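How Do Robots Practice?

Think about how you learned to tie your shoes. Somebody showed you, you tried it, the loop fell apart, and you tried again. Robots can learn in a way that's a lot like that, and it's so much fun to watch!

At Plumside, a robot with two arms is learning to use buttons, switches, knobs and plugs. Jasmina Zupan is its teacher. She guides the arms through a job while a computer saves every move. One full try is called an example.
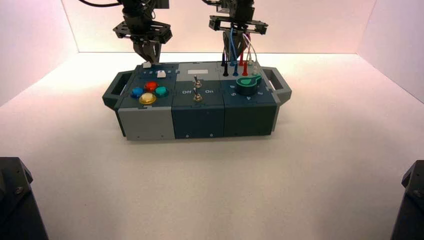
One example isn't nearly enough. Jasmina collects 100 of them for each job, and she makes them a little different every time (a switch starts On, then it starts Off). If the robot only ever saw one way, it would get stuck as soon as something changed!

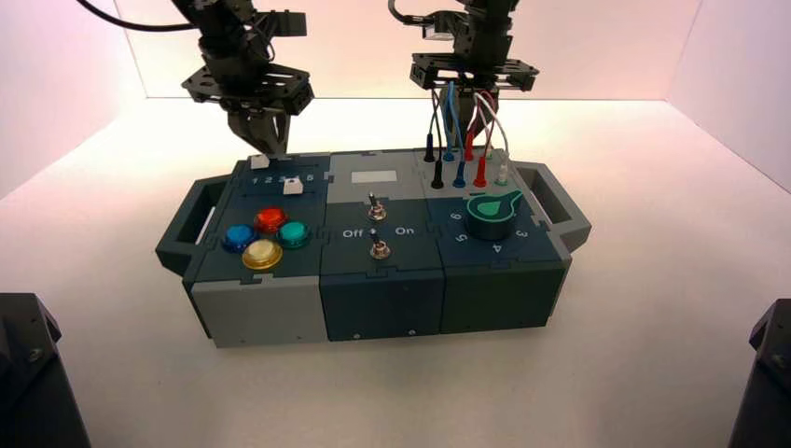 Reading time: 4 minutes

Look at all the things to press, flip and turn! Four big buttons in red, blue, yellow and teal-green. Two silver switches. A green pointer that sits in a ring of numbers. And the plugs at the back, 8 of them, with thin colored wires. For your fingers these are easy. A robot has to learn how far to reach and how hard to squeeze.

Jasmina does 40 examples in a morning, then has a snack. Messy tries get a special mark, so the computer knows which ones to skip.

Try it at home: teach a friend to button a coat using only your hands, no words. How many examples did your friend need?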